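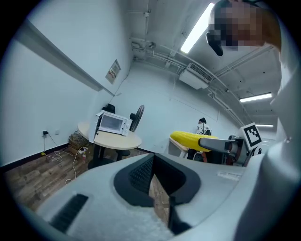
Who Decides How Fast Cars Can Go?

When I was little I thought the speed limit signs had always been there, like hills. I figured somebody found the road, and the sign was already standing next to it with a 30 on it. Then one day my street got a new sign with a different number, and I had so many questions that my mom told me to go bother the town instead of her. So I did! I'm still doing it, and now I get to tell you what I found out.

First, what is a speed limit?

A speed limit is the fastest you're allowed to drive on a piece of road when everything is going well. It's a law, the same as the laws about stealing, just a smaller one. And it's a top number, so you don't have to reach it. If it's foggy or icy, a driver is supposed to go slower than the sign says. In many places the police can even give a ticket to a driver who was under the limit but still going too fast for the weather. (I think that's pretty clever.)

Who picks the number?

It depends on who looks after the road. Big highways usually belong to the state, so the state picks. Where I live, the highway outside of town says 70. Smaller streets mostly belong to a town, a city or a county. The state makes some general rules, and the town has to stay inside them. My town of Greltcombe couldn't put up a sign that says 4 just for fun, even though I did ask.

How do they figure it out?

I got to talk to Müzeyyen Kocabaş about this. She's a traffic engineer, and she let me hold her clipboard. When people want a limit changed, she starts by going to look at the road. She wants to know how wide it is, and if it has sidewalks. Are there driveways? Is there a school? Is there a bend where you can't see what's coming? She also reads the reports of any crashes that happened there.

Then she measures. You may have seen two thin black rubber tubes stretched across a street. When a car's wheels roll over the first tube, a little puff of air goes down it to a box on the side of the road. Then the wheels hit the second tube, and there's another puff. The box knows how far apart the tubes are, so it can work out the speed from how long the car took to get between them. On Cairns Street the box counted 2,752 cars. It doesn't know who's driving, and it can't give anybody a ticket. It only counts.

The fastest car on Cairns Street was doing 54, by the way. The sign said 30!
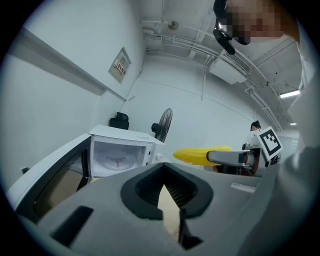 A microwave oven with its door open.

Why does a little bit faster matter so much?

This was the part that surprised me most. Stopping a car takes two steps. Step one is thinking. The driver sees a ball roll into the road, and it takes a moment before their foot gets to the brake. The car keeps rolling that whole time! Step two is braking, when the car slows down until it stops.

If you double your speed, the thinking step covers double the distance. That seems fair. But the braking step gets four times as long. You can feel something a bit like this if you run across a playground and try to stop on a line. Try it first at a jog, and then as fast as you can go. (Grass is better than blacktop. Ask my knees.)

So when a limit goes down, even by a little, cars need less road to stop. And if somebody does get hit, a slower car usually hurts them a lot less.

Who gets the final say?

The engineer writes a report, but in my town she doesn't decide alone. The town council votes on it at a meeting, and anybody can come and talk. Kids too! At the one I went to in April, a man from Buvis Lane said the new limit would make him late for work. A girl from Ano Street said she couldn't cross to the bus stop without running. They each got 2 minutes, and there was a timer that went beep. I had a whole speech ready and I got through half of it.

The council voted yes. After that the town wrote the new limit into its rules, and a crew came out with a truck to swap the signs. The new ones went up on 28th May.

What happens if a driver doesn't listen?

Most of the time they get a ticket, which means paying money called a fine. In a lot of states, they get points too. These aren't the good kind. If you pile up too many, you can lose your license for a while, and then you have to walk or take the bus or ask for rides. A driver who thinks the ticket is wrong can go to court and explain it to a judge.

Can I ask for a new speed limit?

Yes, you can! Write a letter to your town or city. Say the name of the street and what you've seen there, like cars zooming past the park after school. Ask a grown-up to help you find the right address. Please don't go stand near the road to check how fast the cars are, because that's what the rubber tubes are for. My first letter had a drawing of a snail on it and they still wrote back.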